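Section 7: Introducing the Hand-Held Gripper Station to Your Workplace

7.1 Purpose of this section

Sections 1 to 6 cover the unpacking, charging and calibration of the Havuleck system. Section 7 is addressed to site supervisors and to the employees who will work with the system. It sets out how a demonstration station is prepared, how a shift at the station is organized, and which existing duties are affected once the mobile units begin carrying out tasks on their own.

Supervisors should read the whole section before the first session is scheduled. Employees assigned to the station need only read 7.3 to 7.6, and should have a printed copy available.

7.2 Before the station opens

1. Appoint a station lead for each shift. The lead may be a current employee and does not require programming experience.

2. Inform all staff in the work area, in writing, that task demonstrations will be recorded. The notice must state what is recorded, who may review it and how long it is kept. A template is provided in Appendix C.

3. Obtain a signed consent form from each demonstrator. Participation is voluntary. An employee who declines must be offered equivalent duties at the same rate of pay.

4. Review the task list with the people who currently perform each task. Steps that exist only as habit (for example, the order in which a tray is filled) are to be written down at this stage.

Note: At the Sketlow site, the task list was first drawn up by the planning office alone and had to be rewritten after the packing staff reviewed it. Allow time for this review.

7.3 Preparing the work surface

1. Use a flat table with a matte finish. Glossy surfaces cause reflections that interfere with tracking of the markers.

2. Clear the table completely before the first demonstration of each task. Items are placed only when the task card calls for them.

3. Confirm that the demonstrator can reach the near and far edges of the table without leaning on it.

4. Route cables away from the standing area. Where a cable must cross the floor, fit the rubber cover supplied.

5. Check that the square marker on each gripper is clean and firmly attached. Do not write on a marker, cover it or trim its edges.

Caution: Do not exchange the left and right grippers. Each is registered to one hand, and a session recorded with the pair reversed cannot be corrected afterward.

7.4 Starting position

The demonstrator stands facing the long side of the table with one gripper in each hand. Both grippers are held forward over the table, fingers pointing away from the body, with the elbows relaxed. This position is held for two seconds at the start and at the end of every demonstration.

Loose sleeves should be pushed back or secured so that they do not fall across the markers. Shoulder straps, where worn, are adjusted before the grippers are picked up. Bracelets and watches are permitted if they do not touch the gripper housing.

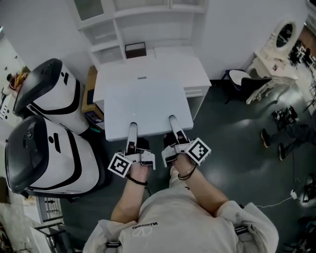

Once the starting position has been held, the demonstrator proceeds at a normal working pace. Employees new to the station tend to slow down and exaggerate each movement. Station leads should discourage this. The system learns from ordinary work, and a demonstration performed unnaturally is of less value than one containing a small correction.

1. Read the task card in full before beginning.

2. Perform the task once, without stopping to speak to others.

3. If an item is dropped, pick it up and continue. Do not restart.

4. Return to the starting position and wait for the tone.

5. Set the grippers down on the rest, markers facing up.

Caution: Keep fingers clear of the gripper tips while the handle is being squeezed.

7.5 Length of sessions and rest

Holding two grippers forward places a load on the wrists and shoulders that many employees will not be used to, including those accustomed to physical work. The station lead is responsible for the following:

1. Rotating demonstrators at the intervals set out in the site plan.

2. Ending a session immediately if a demonstrator reports numbness or pain.

3. Recording the rotation in the shift log.

No individual target may be set for the number of demonstrations completed. A new task normally calls for almost 1000 demonstrations in total, and this figure is to be shared across the team.

Note: Demonstrations that fail the quality check are reported by task only. They are not to be used in performance reviews.

7.6 Working alongside mobile units

1. Keep mobile units switched off at the base while a demonstration is under way, unless the task card states otherwise.

2. Do not place boxes or stools in a marked travel lane.

3. Do not rest tools, cups or clothing on the top panel of a unit.

4. If a unit stops unexpectedly, press the red button on the station post and notify the lead. Do not push the unit by hand.

7.7 Changes to existing duties

Supervisors should expect duties to shift gradually. In the first months, the station adds work, and staffing should reflect this. Repetitive placing and sorting tasks are usually transferred first. Checking, exception handling and the upkeep of task cards remain with employees and generally take up more of the day than before.

Any change to a position description must be discussed with the employee concerned before the unit takes over the task. Where training is needed, it is to be provided during paid hours. Iulian Costache, Workplace Transition Officer at Skustitz, can provide sample position descriptions and a training outline on request.

Sites that began in November or later should use the revised outline, in which the module on exception handling is placed ahead of the module on station upkeep.

7.8 Raising concerns

Employees may raise a concern about the station with the station lead, with their supervisor, or directly with Emilian Filip at the Skustitz support office. Concerns about recorded material are dealt with first, and the recording in question is withheld from use until a written reply has been given.

Contact details for the support office are listed inside the back cover. For faults with the grippers or markers, refer to Section 8.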